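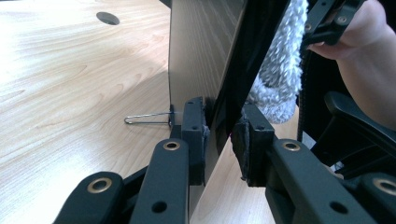 Iman Hegazy rents out desks at Bodero, and every Wednesday she clears the ones that people have left.

"First I take everything off, also the small things," she says. "A wire clip, a pen cap. They hide at the foot of a panel." The cable hole gets a cloth, then the wood-grain top.

Her colleague Lambros Alexiou keeps the shelf of found objects. Soft ones are his weakness – he admits it. "A gray fluffy thing, maybe an elephant, I cannot throw away. I keep it until May, and then I ask again."
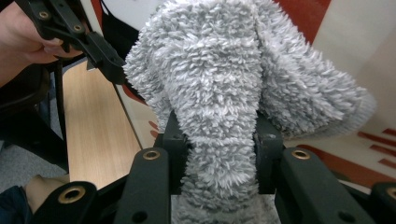

What stays on the desk

Very little, if Hegazy decides. "A lamp and one tray. The person who comes next should feel that the desk was waiting." Alexiou would allow a plant.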